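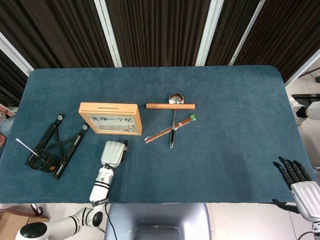 My sister swears you should never put felt straight onto a table without a pad under it, and she has covered more card tables than I have, so I'm passing that along before anything else.

Re-covering a folding table for craft nights, what glue?
Posted November 2020

Hi all! I bought an old table at the Umwood flea market and I want a soft blue-green top on it. I have 3 yards of felt and half a can of Brostix spray (the general purpose kind). Will that hold, or do I need staples too? The corners are square right now but I could round them off. I also have a brown curtain I want to hang behind it, so the color kind of matters to me.

Reply 1
Spray is fine. Do 2 light coats and let it get tacky first. I used Brostix on mine and it's still down.

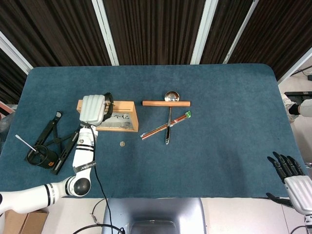

Blue-green felt with brown curtains behind

Reply 2
I'd round the corners for sure, square ones bunch up and you end up cutting little darts and swearing at them. Staple underneath, glue only on top, and pull from the middle out. Oh and do the sanding outside!! I did mine in the kitchen and was wiping dust off the toaster for days. Thevar sells a thin pad by the yard if you go that way, though I skipped it and mine feels okay to me.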